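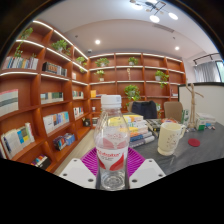
plollholm_jen
Does anyone else keep a bottle of water on the table all day? I've a proper mug too, bless it, but the tea always goes cold while I'm reading (my pile of books only ever grows!) so water it is.

Tahmineh Talebi
Oh, I do! Mine lives by the books, though I did once soak a library one and felt dreadful for weeks.

suominen458
Sorry, I can't agree. Drinks and books on one table is asking for trouble, lovely as it looks. Mine stays in the kitchen.

plollholm_jen
But then I'd never drink any! The cap goes back on after every sip, and the mug has its coaster.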